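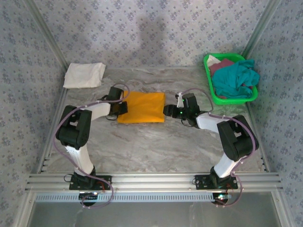 Folding It Right: my project on getting clothes off the floor and into a drawer

So for my household textiles unit I picked folding, which got a laugh from pretty much everyone in the class. I stand by it! I've been doing the washing at home since I was in grade seven and I still had a chair in my room that was more pile than chair. I figured if I was going to write 600 words on something (I've gone over, sorry) it might as well fix the chair.

My question was pretty plain. Does folding on a proper flat surface make a difference to how neat a t-shirt comes out, compared with doing it on the bed like I always have? And once it's folded, does it stay that way in the drawer for longer than a day?

What I used was a marble-look tabletop in light grey and white, my own bed, and whatever was in the basket. Mostly t-shirts, plus a few cloths and tea towels that got mixed in. I started out with the Gunawan fold, which is what our teacher calls the one on the handout, where you bring both sides into the middle, tuck the sleeves back and then do thirds from the bottom. I also tried a flat half-and-half fold that my aunt Nanna Egilsson swears by. She worked in the stockroom at Harent for years (the one with the terrible parking) and she can do a shirt while looking you in the face and talking about something else completely.

First thing I learned is that laying the shirt out is most of the job. I used to sort of shake it and go. If the body is twisted even a little, the side seams wander and you end up with one corner poking out of the bundle, and then you try to squash it in and the whole thing goes lumpy. On the bed this happened nearly every time because the doona sinks wherever you push. On the hard tabletop the fabric slides when you pull it, so you can straighten it with two fingers. Huge difference, I was kind of annoyed I hadn't tried it sooner.

Second thing, old cotton doesn't behave like new cotton. The newer tees had a bit of body to them and held a crease. The older ones were soft and floppy and wanted to roll over on themselves at the edges. And then there's the prints!
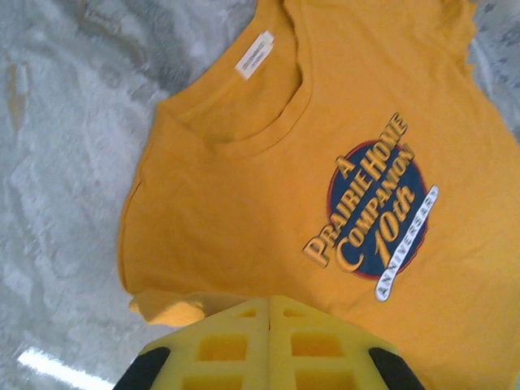
A big chest print like the 10th anniversary one for A Prairie Home Companion changes how you fold, and the handout doesn't mention it at all. That print already has some slight cracking in it, so I didn't want a hard fold running straight through the lettering. With thirds, depending on where the design sits, you can land a crease smack on it. I ended up shifting the first fold lower so the logo sat on one flat face. It makes a slightly fatter bundle but the yellow tee looks great from the top of the drawer, and you can tell which shirt it is without digging. The neck label was handy too, I used it as my middle point when I brought the sides in.

For the results, I folded 49 items over the whole project and gave each one a pass or a fail (a pass meant it could stand up on its edge without flopping). The tabletop beat the bed easily. Nanna's half-and-half was faster but it fell over a lot, so it got dropped from my everyday routine. She was not impressed by this finding.

The drawer part went less well. I used a Juvus drawer divider set to the middle notch, and it was fine until I was late one morning and pulled out the bottom shirt from the back row. I think standing them up in rows works if you aren't me before school. I'd like to try it again in October when the jumpers go away and there's more space.

If I did this again I'd do the cloths separately. Flat squares are way too easy and they made my pass rate look better than it should. I'd also get a second person to do the judging, as I was definitely going soft on the ones I liked.

The chair is clear at the moment, by the way. Mum took a photo.

Handed in 16/05/2024

135 shares
290 comments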